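Small desktop drawer keeps filling up with junk, what do you keep in yours?

Asked by Janaína Moura

I have a white craft table and on it a little cabinet with one pull-out drawer, plus a tiny lidded bin and an open square tub. I love this setup! But the drawer turns into a swamp of rubber bands and dead pens every time, and fruit and my kids' foam blocks end up on the table with everything else. How do you decide what goes where?

2 answers

Natanael Conceição
488 helpful votes

Oh, I love this kind of question. Pull the drawer open and empty it completely before you decide anything. Don't sort while it's still half full, you'll just push stuff to the back (I did this for years).
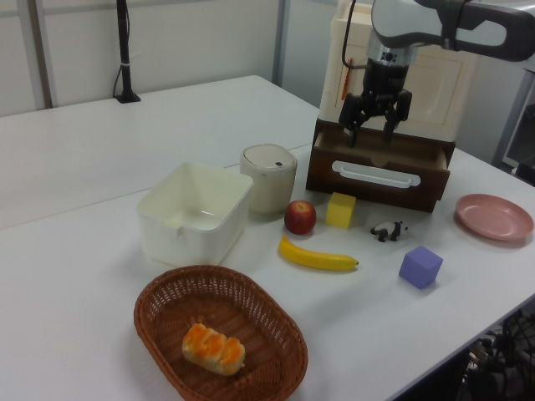

Then give the drawer one job. Mine is tape, scissors and stamps, and that's it. The open tub gets whatever is on its way to another room, so the blocks go in there and you carry the whole thing off at bedtime — so much faster than making five trips! The lidded bin is for scraps only. Fruit goes back to the kitchen, or get a bowl if you like it close by. I do, I eat way more apples that way.

If small things still slide around, the Gerton drawer trays are great and you can trim them with regular scissors. Measure the inside of the drawer first, not the front. I got that wrong with my first set.

Comment from Janaína Moura: Emptied it this afternoon and found three tape measures!! Trying the one job thing.

madham_attic
249 helpful votes

Agree with the above. Also wax the drawer runners if it sticks, a candle stub works fine.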